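# The Road to Rukura

*Submitted to the Garidix Travellers' Reading Room, July 23, 2018*
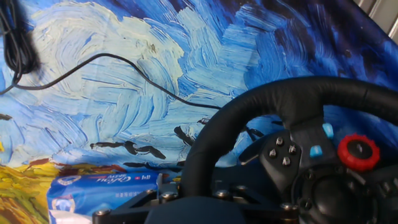
*Black crows over a painted sky, printed on fabric.*

The Department of Roads regretted to inform Sointu Räsänen that the upper route to Rukura was closed to private vehicles. The notice was fixed to a post beside the barrier, under a sheet of clouded plastic, and bore two signatures. A telephone number was given for enquiries. She rang it from the driver's seat and was told by a recorded voice that the office would reopen in October.

She had been driving for seven days. In that time she had slept at a farm, in the back of the car, and at a succession of guest houses where breakfast was served at an hour fixed by the management. The car smelled of oranges and of the paraffin stove, which had leaked on the second night. On the passenger seat lay the letter from the camp museum, confirming that visitors were received by prior arrangement and that relatives of former detainees would be shown the register on request.

Her grandfather's name was Jarno. The family had never spoken of him by any other title, and she had written it on the application form in the space marked "Person Sought".

The lower road was permitted. It followed the river for 100 kilometres and passed through one village, Illés, where a man in a council jacket examined her letter and read it twice.

"You are expected at two," he said.

"I was told any time before closing."

"Two is before closing."

He returned the letter and raised the bar. She thanked him, and he made an entry in his book.

The camp stood on level ground beyond the village. The huts had been taken down by order of an earlier administration, and their outlines were marked in white stone. Visitors were requested to keep to the path. She kept to it. The wind came steadily across the plain and brought with it the noise of a tractor working somewhere out of sight. In the third outline a bird had made its nest against the stone, and a cord had been tied round it at a respectful distance, with a small card prohibiting disturbance.

The register was kept in a room at the gatehouse. The attendant put on cotton gloves, turned the pages on her behalf, and stopped with one finger beneath a line of brown ink.

The entry recorded the date of arrival, the trade of joiner, and the possession of one coat. The column headed "Departure" had been left blank. So had the column below it, and the one below that, to the foot of the page.

"Is there a further volume?" she asked.

"There was," said the attendant. "An application may be made."

She was given the form and a pen on a chain. Under "Person Sought" she wrote his name again, in capitals this time, and under "Reason for Request" she wrote that she had come by the lower road. The attendant stamped both copies and handed one back.

Outside, the tractor had stopped. She sat in the car with the door open and peeled the last of the oranges, and then she looked at the map for somewhere to sleep.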